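The Clearing Contract

Marwa Kettani had 32 restaurants waiting on her answer and a train at 4. Bakard wanted to rent them its table-clearing service by the month. The brochure called it Prallham and promised that dishes would go one way and trash the other.

"Who decides what's trash?" she asked.

"You do," said Fagerlund. He had driven up from Ulurton to run the trial and had not taken his coat off. "You tell us once, for each site."

She wrote that down. Then she pulled a chair up and watched. 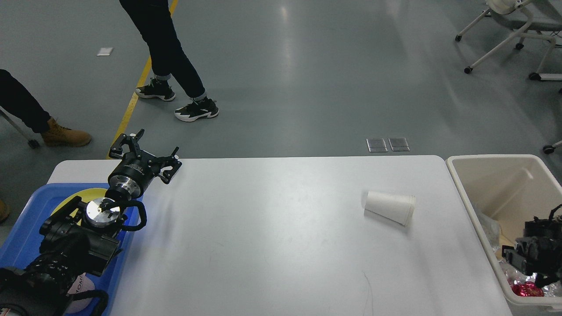
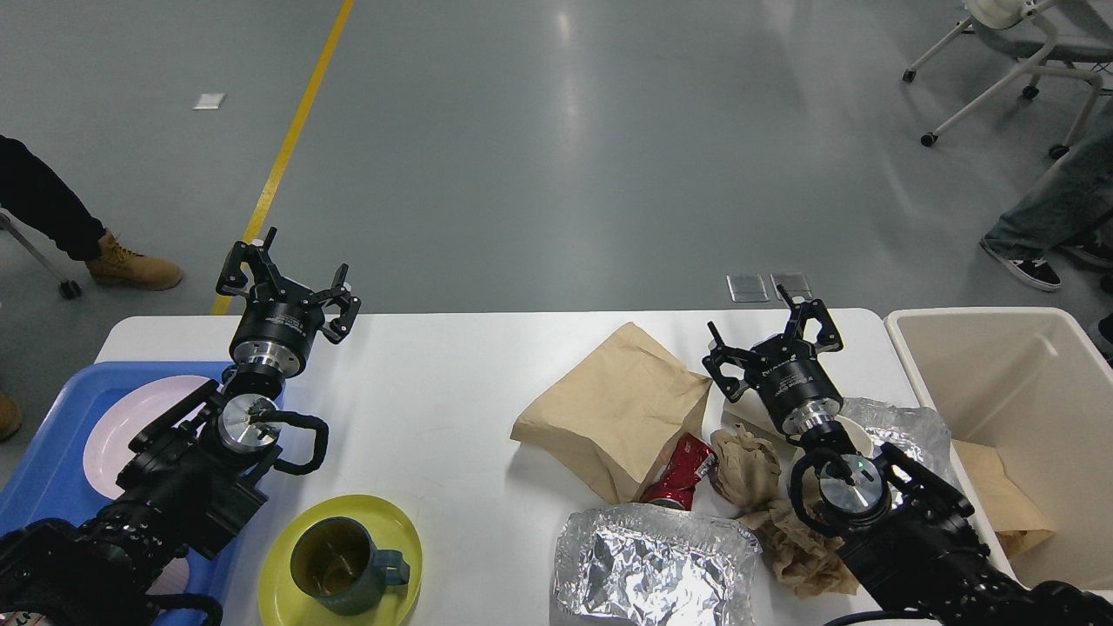
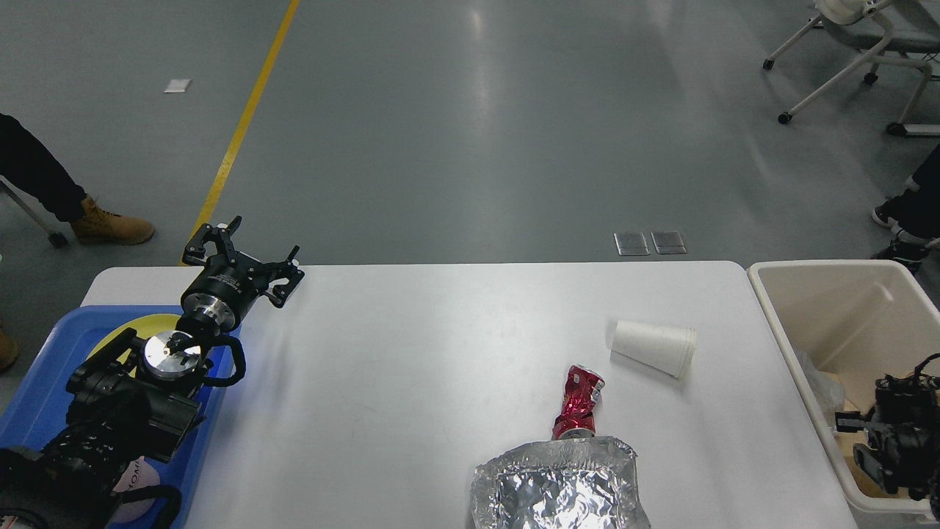

"What's the price again?"

"549 a month for each table. Service calls are included for the first 40 sites."

"I have 32."

"Then they're included."

Marwa thought about her first job, clearing lunch plates in her uncle's place. She had thrown out a customer's car keys, wrapped in a napkin, and spent the evening going through bags behind the kitchen. Her uncle had held the flashlight and said very little.

"What does it do with keys?" she asked.

Fagerlund looked at his tablet. "Keys aren't on the list."

"So what does it do with them?"

"It should leave them and call someone."

"Should?"

He put the tablet down. She took her own keys out of her bag, folded a napkin over them, and held them out to him.

"Put these down with the rest," she said. "I'll get a later train."

Last updated: July

Comments (4) | Shares (40)

More stories
The Night Elevator
Two Rooms in Ulurton
My Sister's Warranty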